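Household chore robot

Category: Robotics / Domestic technology

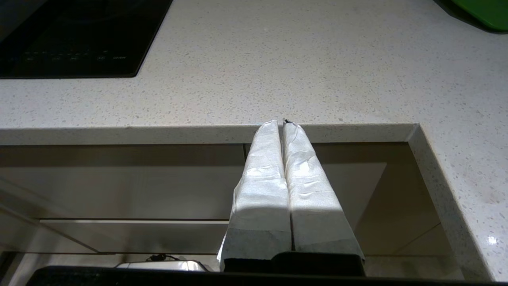

A household chore robot is a machine meant to carry out housework that people normally do by hand, such as clearing a counter, loading a dishwasher or folding towels. The term is usually kept for machines with at least one arm and leaves out single-purpose devices like robot vacuums, which have been sold for years and do not pick anything up. Whether any chore robot yet deserves the name is disputed. Most work in the field is done with simple two-fingered grippers, and the fingers are often covered to suit the job. A pair wrapped in creased white tape or fabric, brought up to the front edge of a speckled quartz countertop with an induction cooktop set into it, is a fair picture of the current state of the equipment. A kitchen of that sort was built for hands, and the machine has to cope with the rounded lip of the counter, the glossy glass and the small touch controls as it finds them.

Scope of the work

Kitchen work is the usual test. Wiping a counter sounds like one task, but a person doing it also moves whatever is in the way, lifts the crumbs, rinses the cloth and notices when a stain needs a second pass. Published demonstrations tend to cover one of these steps. The engineer Polyxeni Deligiannis has argued that a claim to "clean a kitchen" should be read as a claim to clean the one kitchen in which the machine was trained, with the objects it was trained on, until somebody shows otherwise.

Surfaces are a persistent difficulty. Black glass and polished stone throw back light in ways that confuse depth sensors, and brushed metal is little better. Touch controls are harder still. A button can be found by pressing, but a flat icon gives a finger nothing to feel, and many cooktops of this type do not respond to just any material. A gripper that can lift a mug may be unable to turn off the burner beneath it.

Claims and trials

The best-known trial of a counter-clearing arm was run by the firm Tulley with a two-fingered machine it called the Flirano. The company reported 983 completed pick-ups and described the result as ready for the home. Zanele Nkuna, who reviewed the trial records, pointed out that the figure came from 17 objects, all rigid, and that the runs in which an operator stepped in had been left out of the total. Tulley replied that operator help was normal at this stage. It did not release the missing runs.

A smaller study by Eleri Rosser and Fotini Athanasiadis put an arm in six rented apartments and asked it to wipe down a counter it had not seen before. It finished in one of them. In the others it stopped at the edge of a sink or pushed a dish toward the floor. The authors called the result encouraging. Critics have found the word generous.

Shop-floor comparison

Supporters often point to factories, where arms have done useful work for decades. The comparison is weaker than it looks. A factory arm is normally given the same part, in the same place, under the same light, and the line is arranged around it. The parts supplier Panagiotou tried its Multport loading station on mixed bins, a job closer to emptying a dishwasher, and went back to hand loading after seven weeks. Chepkoech Waweru, who managed the line, wrote that the station was quick with clean parts and hopeless with oily ones — and most of the parts were oily.

Grippers and coverings

Two fingers remain common for reasons of cost and repair. Bare metal or hard plastic tends to slip on glazed dishes, so fingers are padded or wrapped in tape, rubber or cloth. Wrappings crease, fray and pick up dirt, and grip can change as they wear. Few papers say how often the covering was replaced during a trial, which makes their success rates hard to compare. Hands with more fingers exist, but they cost more and break more often, and there is little evidence so far that they wipe a counter any better.

Outlook

Forecasts of a general household robot have been made regularly and missed regularly. Progress in recognizing objects is real. Progress in handling them has been slower, particularly with anything wet, soft or partly hidden, and a good deal of housework is all of these at once. No chore robot with an arm has yet been shown to run unattended in an ordinary home for a full month with its failures reported.

Last updated: April 15, 2021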